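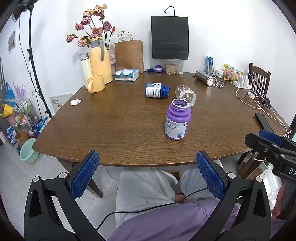 Side table has become the place where everything lands, how do you keep yours clear?

Drarham Home Forum > Living Spaces > Tidying

vestaser_attic
Okay so this is the table against the wall between my kitchen and the front door. I love this table. Dark brown, lovely grain, curved front edge, my aunt's before it was mine. And every single day it fills up with stuff. Empty bottles with the caps off, a cup on its side, used tissue, a paper bag I'm "saving." I cleared it completely in June and it took 5 days to get back to this. The only things I want on there are the flowers and maybe the yellow jug. Where does everybody else put their drinks things??

kosterlane
First of all that yellow jug is fantastic, keep it out. Second, I'd start with the bottles. If the purple one and the blue one are finished, they go, and the caps and lids at the back go with them. That's half your mess and you don't even need a system for it.

pim_and_toast
Agree on the bottles, but hang on to the lids if they fit anything else you own. I threw out a stack of lids once and regretted it for a year.

kosterlane
See, this is how people end up with a drawer of 100 lids, pim. If it doesn't have a bottom, it goes!

Maeve Ó Súilleabháin
I had the same problem with a hall table and what worked for me was a tray. Mug, thermos and jug all stand on the tray, and when the tray's full, it's full. I got mine at Jerorden, 90 cents on the clearance shelf with a chip in one corner, and it's been on duty ever since. I'd put yours on the left where the drinks things already are, with the flowers behind.

vestaser_attic
Ooh, a tray. I worry I'd just have a tray full of stuff plus a table full of stuff though.

Maeve Ó Súilleabháin
You might! I did the first month, then I got bossy about it.

dunmore362
Going to disagree with the tray people. A tray gives the clutter permission. Drinks things belong in the kitchen, and if the kitchen is right there, as you say, it's a few steps. Also what's in the clear tub on the right, the flaky stuff? If that's food I'd want a lid on it.

vestaser_attic
Fair on the tub, it's a snack and yes it should live in a cupboard. But the kitchen counter is tiny, the jug really doesn't fit there with the kettle out. That's how this started.

pim_and_toast
Could the kraft bag be your recycling bag? Hang it on a hook by the door by the handles and drop the empties straight in. I'd keep the tissues where they are, I'm forever hunting for ours.

dunmore362
The bag on a hook I can get behind.

kosterlane
Are the roses dried, by the way? The colors are gorgeous with that vase. I'd move them forward a bit, they're hiding behind the jug.

vestaser_attic
Dried, yes! They do shed a little when I bump them, so they got pushed to the back. Okay, plan for tonight: bottles out, bag on a hook, snack in the cupboard. Tray still under discussion. I'll report back after dinner.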